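Jan 10, 2026
Posted by Nneka Afolabi

Gripper notes, before I forget them

Quick one, no time to tidy this up. Chunhua and I have been going back and forth since December over fingers for the two-arm setup. Wato ones or Calovau ones. Hard parts we've done to death, so it was soft stuff this time, sofa height, on the shiny tiles.

Controller is still the old Adebisi build, 808. Not touching it till the fingers are settled.

Pillow first. I wanted a side press, housing flat against the fabric and the fingers kept out of the way. Pillow upright on its narrow edge, left arm only, right one waiting with its fingers open.
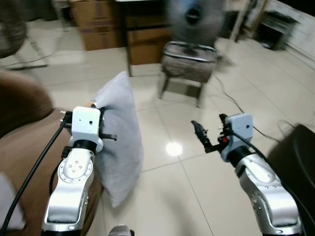 Cloths

Much fussier than a pillow. Thin fabric wants a pinch and a pinch wants the tips to meet properly, which is my whole complaint about the Calovau pair. Chunhua says it's my closing speed. Maybe. Two cloths, grey one over the edge of the seat and the pink one crumpled just above. I like a crumple, gives you somthing to grab. A flat fold is horrible.

Head camera blurs badly whenever the arms get going. Shorter exposure next, though that lamp glare on the floor is going to be a pain whatever I set.

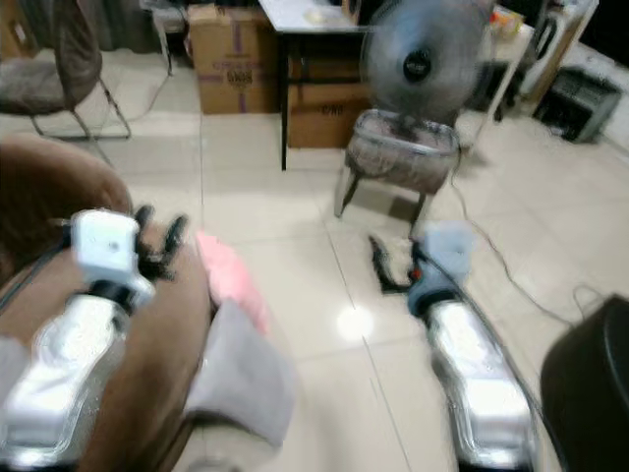
Still to do

- same cloths, slower close, both sets of fingers
- reroute the cable on the left arm, don't like that loop
- ask Ghazal about softer tips, she had 3 kinds at Beltimstead
- lock the exposure adn write the number down this time

Leaning Wato for fabric. Chunhua isn't. More when we've done the slow runs.

Recent posts
Wrist cameras, 2 mounts compared
Why I went back to wired controllers
Adebayo's cable clips

Contact | © Nneka Afolabi | Back to top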